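4.2 Open-day demonstration

The second part of the evaluation was carried out during a public open day at the Utham site in November. Skov provided the hall and Iller the arm, while the control software was the Stundance release described in Section 3. The purpose was to observe the system with guests present and under ordinary room lighting. Visitors moved between stations in small groups, and the operator answered questions while the tasks were in progress.

Two stations are considered in this section: a drinks shelf and a laundry station. All views in Figure 4 come from the camera mounted near the gripper.

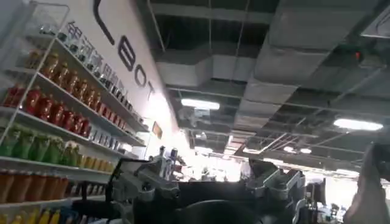
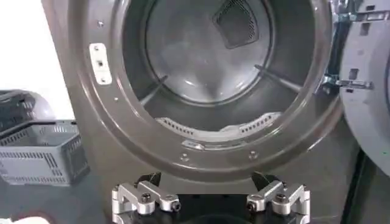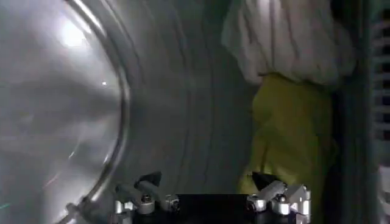

Figure 4. Wrist-camera views from the open day. First: the drinks shelf, with bottles grouped by color. Second: a front-loading machine with its door open. Third: the gripper with its fingers apart, near white and yellow-green fabric in a drum.

A total of 241 attempts were logged over the day. Of these, 68 were started at the request of a visitor, who chose the item to be handled. The remainder followed the fixed schedule used in the laboratory trials. No attempt was removed from the log, including those that the operator stopped early – in most cases to let a group pass.

Visitors were also invited to complete a short written form, and 80 forms were returned. The most frequent comment concerned speed, which many respondents found slower than expected. Eight respondents asked for a screen showing the camera view to the audience. This request has been passed to the site staff and will be considered for the next open day.

The results by station are given in Table 3. Because the groups differed in size and in the time they spent at each station, the two sets of results are reported separately and no combined rate is given.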